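Search this site Enter keywords Go

4. What sellers choose to say: listing language in Cerdale and Orham

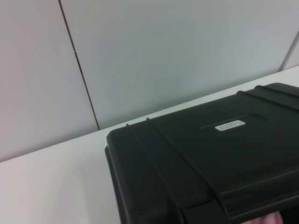

Figure 4. Black hard-shell case with a ribbed lid, on a white tabletop.

Vratislav Vávra
7th October

We turn now to the wording of the listings themselves, which proved a good deal richer than we had dared to hope when we began. The sample holds 800 listings for family homes, 600 of them from Cerdale and the remainder from Orham, and every one was read in full by two of us – a slow business, but a pleasant one on the whole. Kitchens and gardens came up far more often than heating or the state of the roof, and Orham sellers were especially fond of the word "cosy", even for houses with five bedrooms.

Following Zeman, we treated a phrase as "warm" if it spoke of how a room might feel to live in. Warm phrases tended to gather in the opening lines, with the plainer matters of parking and storage left for later. Whether buyers take much notice is a harder question, and we come back to it with the Zitero interviews, which we hope to finish in November.

Contact us | Copyright | Back to top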